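Cadeck Two-Hand Chore Kit

Can a machine put your stuff away yet? We get asked this almost every week, and the answer we give from the Fulby workshop is: sort of, and it's getting more fun to watch all the time! The Cadeck kit is our way of working on the question. It's a pair of hand-held grippers that a person carries through an ordinary chore, so that a robot arm fitted with the same kind of jaws can later have a go at learning it.

We started with the jobs everybody assumes are easy. Open a door, put something on a shelf, shut the door again. A four-year-old can do it (and will, forty times in a row, if you let her). For an arm on a cart it's a surprisingly rich little problem, and doors are most of it. A door swings toward you, so the arm has to back up while it keeps hold of the handle. Then it has to let go without banging the panel, and find its way around the edge to reach what's inside. Handles are all different too. Some want a pull, some want a pinch, some have a lock with a key in it that gets in the way of the fingers.

That's why there are two grippers in the kit. Sem Desmet did our first trials with just one and kept reaching in with his free hand to hold the door, which of course the robot couldn't copy. With one in each hand you do the whole job through the jaws or you don't do it at all. It feels like eating soup in oven mitts for the first hour. After that it gets oddly pleasant.

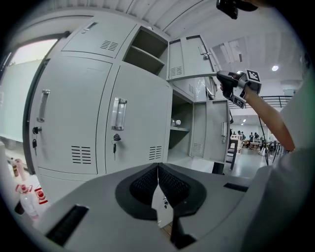 Page 2

Lockers are our favorite test at the moment. Steel doors, small pull handles, shelves at different heights, and several doors close enough together that opening one changes how you get at the next. The soft black jaws have a textured inner face, which gives them something to bite with on smooth metal. The square markers on the gripper are there for tracking, so the software can work out where the tool is and which way it's turned.

So what can the machines do with all this? Our own arm, which we call Semaan, opens a door it has practiced on and puts a small object on the shelf behind it. We're really happy with that! Give it a locker from another maker and it gets slower and more hesitant, and sometimes it just parks itself in front of the handle and thinks. Keys are still beyond it. Turning one is fine on the bench, but getting the jaws onto a key that dangles is a different story. Folding, bagging and anything with a zipper are also on the "not yet" pile.

Shop-floor work is further along, mainly as the bins stay where you left them. Joris Verhoeven has been running parts-to-shelf sessions since August and we now have 2,582 recorded tries across the locker and shelf jobs, good and bad together. We keep the bad ones. Annelies Bakker goes through them on Friday and picks out the fumbles that ended well, which seem to be worth a lot.

In the box you get the two grippers, spare jaw pads, a sheet of markers and the Gurnari recording software. Charge everything overnight before first use. A session can run up to 3 hours, though your forearms will want a break well before that. Jaw pads wipe down with a damp cloth. Please don't use solvent on them.

Left-handed users can swap the triggers with a hex key.

Comments

Frans Verbruggen
Used a set at work on tool cabinets. Shallow drawers were harder than doors for me, the jaws kept touching the front edge. Is there a narrower pad coming?

Gráinne Ní Bhriain
Thanks for being straight about the keys. I look after changing rooms at a pool and a key on a wristband is pretty much my entire day, so I guess I'm keeping my job a bit longer. Would love to see it try a wet towel though!

Sem Desmet
@Frans yes, narrower pads are being tested now, same mount as the old ones. @Gráinne towels are on my list, right under socks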